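I finally got my tapes and records out of the hall closet, and since a couple of you asked after my last post, these are the habits that have kept my noisy little collection playable. (I buy a lot of noise and drone stuff, so yes, some of it sounds broken even when it's clean!)

- **Brush before every side.** I use a carbon fiber brush, let the record spin three or four turns, then drift it off toward the edge. No pressing down.
- **Swap the paper sleeves.** Paper sheds like crazy. I bought a pack of 57 poly-lined ones from a shop in Fallham and used up every last one in an evening.
- **Store everything upright.** Snug but not jammed, or you'll split the seams pulling one out.
- **Wind your cassettes all the way through** once or twice a year. My Trelasden tape is a C60, 60 minutes of feedback and radio hum, and it had gone squeaky from sitting. One trip forward and one back and it plays fine now.
- **Clean the tape heads** with a cotton swab and rubbing alcohol. Keep the alcohol away from the rubber roller, though, mine got sticky that way.

For handmade packaging (that Zunby box came wrapped in felt and twine, gorgeous and a total lint magnet) I roll the felt with a sticky roller and keep the disc itself in a plain sleeve next to it.

Oh, and wash your hands first. I skip it constantly and then wonder where the thumbprints came from. Next I want to try wood glue on a really scratchy thrift store single, one I won't cry over.

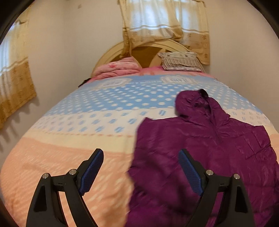

If the glue peels off in one piece I'll post how I did it, and if it doesn't I'll post that too.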